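Warum ich Fortsetzungsromane nicht mehr am Stück lese

Von Necati Sönmez | Juni

Ich muss etwas beichten: Ich habe im letzten Winter 209 Kapitel eines Webromans in einer einzigen Woche verschlungen und kann euch heute kaum noch sagen, wie die Hauptfigur mit Nachnamen heißt. »Die Gärten von Skesetti« heißt das Ding, geschrieben von Siwan Edwards, und eigentlich ist es großartig. Langsam erzählt, viel Regen, zwei verfeindete Uhrmacherfamilien und eine Liebesgeschichte, die sich ewig ziert. Genau mein Fall! Und ich bin durchgerauscht wie durch eine Gebrauchsanleitung.

Meine Freundin Meinir Phillips hat denselben Roman gelesen, als er noch erschien. Zwei Kapitel pro Woche, dazwischen Warten, Schimpfen, Theorien in den Kommentaren (unter Kapitel 88 stehen 600 davon, ich habe nachgesehen). Sie kann heute noch ganze Dialoge auswendig. Wenn sie vom Brand in Rilimthorpe erzählt, klingt das, als wäre sie dabei gewesen – bei mir war der Brand irgendwann zwischen Abendessen und Zähneputzen.

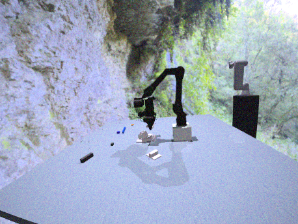
Natürlich hat das Warten auch seine Tücken. Wer einmal bei einer Geschichte hängen geblieben ist, die nach 200 Kapiteln einfach aufhört, weil der Autor keine Lust mehr hatte, der wird vorsichtig. Mir ist das mit »Pritchard« passiert und ich bin bis heute beleidigt. Seitdem habe ich nur noch Abgeschlossenes angefasst, und so bin ich überhaupt erst zum Schlinger geworden.

Trotzdem glaube ich, dass diese Romane für die Pause gebaut sind. Jedes Kapitel endet mit einem Haken, und wenn man sofort weiterklickt, merkt man nach dem zehnten Haken nur noch die Mechanik. Liegt eine Nacht dazwischen, denkt man beim Kaffee darüber nach, ob der Onkel den Brief nun gefälscht hat oder nicht.

Also lese ich jetzt höchstens 5 Kapitel am Abend, auch bei fertigen Sachen. Gerade ist »Fanell« dran, und ich habe seit gestern einen schlimmen Verdacht, was die Köchin angeht. Bitte nichts verraten!

Zuletzt erschienen
Cheng-en Kong: Wie viel Vorwort verträgt ein Roman?
Sang Phan: Lob der Nebenfigur
Meinir Phillips: Kommentare lesen, ja oder nein?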